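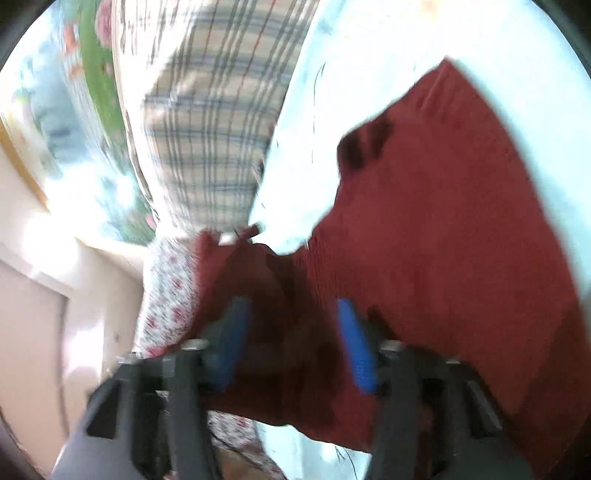 Dark red cloth in the hand gripper, other fabrics behind

Taking a group to the Usis handling demo — what should we expect?

Last updated: August
Reading time: 4 min

Myrto Spanos

Hi all, quick one, on my break. I've said I'll take our lot to the Usis demo at Damholm. It's the one with the hand grippers and the cloth. Booking page says "handling of soft items, with a chance to try" and that's nearly all it says.

Been to one robot open day before and it was a big arm behind glass moving boxes. Fine for ten minutes. Then everyone wanted tea. So before I book the minibus:

Do visitors really get to hold the grippers or is it watch only?
How long do you need?
Is it ok for people with bad hands? Two of ours have arthritis.
Do you have to know anything about robots beforehand. I don't.

Also why cloth? Would have thought they'd do tins or parcels, somthing you can sell. The form wants final numbers soon so any help welcome. Thanks in advance

Evanthia Chatzigeorgiou

Went last time. Yes you hold them. You squeeze, the jaws close on the cloth, you lift. Blue pads on the inside of the jaws do the gripping. Ours had a go each and then a second go if the queue was short.

Cloth because it's hard. A tin is the same shape every time you pick it up. A top or a pillowcase is never the same twice, it slumps and bunches and the edge you wanted has gone underneath. They explain this at the start, and then you try it and feel a bit daft because you can't find the corner either.

Time — allow 90 minutes with the talk. We had less and got hurried out.

Parking is bad. Use the side road behind Psarras, not the front.

Salamatu Annan

Longer answer, sorry, typing this between jobs.

I help on the visits side so I've sat through a fair few of these now. Evanthia is right on most of it but the time depends on your group. Under ten people you'll be done in an hour easy. Bigger than that, 90 minutes and ask for two tables.

What happens: short talk, then someone does a slow run with the fabric on a sheet, then you try. The slow run is the best bit, get your people near the front for it. It's not fast or flashy. A piece of cloth gets pinched, lifted, put down, pinched again a bit further along. If anyone's expecting a walking robot tell them now, saves the sulking.

The idea of the hand grippers is that a person does the job with the same sort of jaws a robot would have, so you learn what the jaws can and can't do. You lose all the feel in your fingertips. I fold washing every day of my life and my first go was a mess. Gripped two layers when I wanted one, dragged the sheet along with it. Second go better. You end up going in lower and squeezing less. 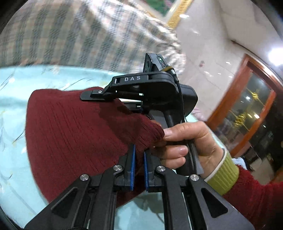

Damholm Community Help · Visits & Open Days Team

The maroon ribbed piece is the sort of thing to practise on if they let you choose. Ribs give you something to follow by eye. In the picture the gathered end is held at the fingertips next to the gripper marked DAS, and the other gripper is at the lower part of the cloth. Two people working one piece is much harder than it looks, you have to say out loud what you're doing or you both pull. Good for couples, or maybe not!

Bad hands. The squeeze was fine for me but I haven't got arthritis so don't take my word. Ring and ask, they'll let people sit down for it and go at their own speed. One lady on the last trip did one lift, said that'll do me, and then spent the rest of the visit telling everyone else where to grab. Had a lovely time.

No you don't need to know a thing about robots. Questions people asked that went down well:
- what happens if it drops it
- which fabric is worst (they wouldn't commit, I'd say anything thin)
- could it do a fitted sheet. Big laugh, no proper answer

Cost was nothing when I last booked. Room is number 71, up one flight, there is a lift but it's slow so leave time. Bus 543 stops outside, don't get the 89, it goes the long way round.

Wear sleeves you can push up. And book under your group name not your own, the desk lost mine and we stood in the corridor for ages.

Styliani Alexiou

Went for the Grurus one not Usis so may be different. Ours was watch only and a bit dull tbh. Cafe was good. Check before you book.

Myrto Spanos

Brilliant thank you both, all three I mean. Have rung — they said trying is included and chairs are no problem, and to say on the form about the arthritis so they put us at the lower table. Going for the morning slot, ten o'clock. Will ask about the fitted sheet.

Salamatu if you're there that day come and say hello, I'll be the one counting heads at the lift

Contact the help desk | © Damholm Community Help | Back to top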